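Catering tableware › Steel › Plates and dishes

# Plarna round steel plate, shallow

The Plarna is a round stainless steel plate with a flat base and a low raised rim. We sell it to canteens, school kitchens, village halls and people at home who are tired of replacing chipped china. It is stocked singly and in boxes of 40.

It goes on the table as a dinner plate, but plenty of our customers use it for other jobs: resting a hot spoon, holding chopped onions by the hob, catching drips under a plant pot, keeping screws together on a workbench. It has no coating to wear off and no glaze to crack.

## The plate at a glance

- **Code:** 983
- **Material:** stainless steel
- **Shape:** round, shallow, flat base
- **Rim:** raised all the way round
- **Finish:** brushed
- **Sold as:** single plate, or box of 40
- **Dishwasher:** yes
- **Oven:** yes, up to 300 °C
- **Microwave:** no

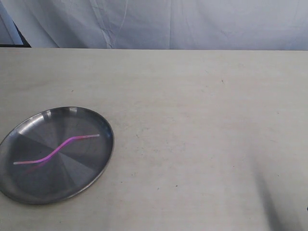 **Will the plate mark if I cut food on it?**

A table knife will leave fine lines in the steel after a while. They don't affect how it cleans, and on a plate in daily use they blend together over the first few months. A sharp kitchen knife leaves deeper scratches, so use a chopping board for proper cutting.

## Rim and base

The rim keeps gravy and sauce on the plate and gives you something to hold when you carry it. It is low, so please don't order the Plarna for soup or for anything runnier than a thick dal. The Grumard bowl is the one you want for that, and it comes from the same supplier.

The base sits flat on a level surface. If a plate rocks when it arrives, it has probably been knocked in the post, and we will replace it. Send us a short message with your order number and we'll put another in with the next collection. You don't need to post the old one back.

Steel plates slide more easily than china on a smooth tabletop. On painted or laminate tables, a cloth or a thin mat underneath stops this and also cuts down the noise, which matters in a hall with a hard floor and eight tables of children. For trays, we'd suggest the Voyle liner, cut to suit. One sheet does several trays and can be wiped down with the plates.

## Heat

Steel gets hot quickly and passes the heat on to your hand. A plate that has been under a grill or in a warming cupboard needs a cloth or gloves, including at the rim. Food also cools a little faster than it does on thick china. Kitchens that plate up early usually warm the plates first – ten minutes in a low oven is plenty.
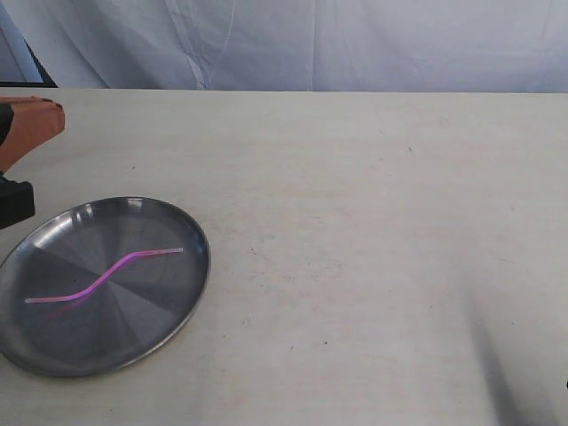

Cold works the same way. Half an hour in the fridge is enough to chill a plate for salad or sliced fruit, and it takes up very little room on the shelf. It can go in the freezer too, though wet fingers will stick to it when it comes out, so dry your hands first.

## Washing and drying

Wash in hot water with ordinary washing-up liquid, or in the dishwasher on any programme. Dry with a tea towel if you live in a hard water area, as water left to dry on brushed steel shows up as pale spots. A drop of vinegar on a soft cloth takes them off. Rinse afterwards.

Rub with the grain of the brushing when you use a sponge. Don't use wire wool, bleach or oven cleaner. Salt left standing on damp steel can cause small pits, so rinse plates that have held olives, pickles or salted fish before you stack them for the machine.

If a plate comes out of the dishwasher with a brown spot on it, the spot has nearly always come from something else in the load, such as an old peeler or a rusty rack. It will rub off with a paste of bicarbonate of soda and water. If it comes back in the same place, tell us.

## Stacking and storage

The plates stack inside one another. They can grip slightly when they are put away damp, and a twist will free them. We don't advise very tall stacks on open shelves, as the bottom plates are hard to pull out and the whole pile can shift. 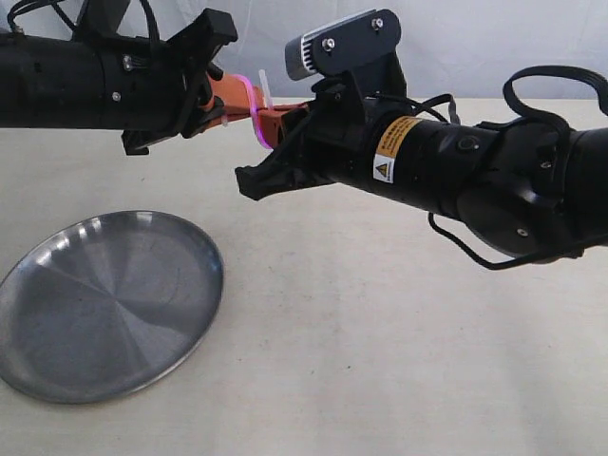
A stack of eight is easy to lift with one hand, and that is how we'd store them for everyday use. For larger sets, the Zernik rack holds the plates upright with a gap between each, and they can go into it straight from the rinse. It fits most standard cupboards with the door closed. Measure the depth of yours before ordering – older wall cupboards can be shallow.

Plates that are kept for events can go back in the box they came in. The card dividers are worth keeping. If you mark the plates with a hall or school name, use a paint pen on the underside and let it dry overnight. We can also stamp a short name or number into the underside for orders of 300 plates or more. Stamped plates can't be returned unless they are faulty.

## Ordering

Single plates are sent in a padded envelope, boxes by courier. Orders placed before noon leave us the same day. Boxes can't be split or mixed with other sizes, but you can add single plates to a box order at no extra postage.

School kitchens tend to order over the summer, and we run low in August. If you need boxes for the start of term, order in May or June and ask us to hold them. We'll send the invoice when they are dispatched.

Unused plates can be returned within 40 days in their packaging. Please write code 983 and your order number on the outside of the parcel.

**Goes with:** Grumard bowl, Voyle tray liner, Zernik plate rack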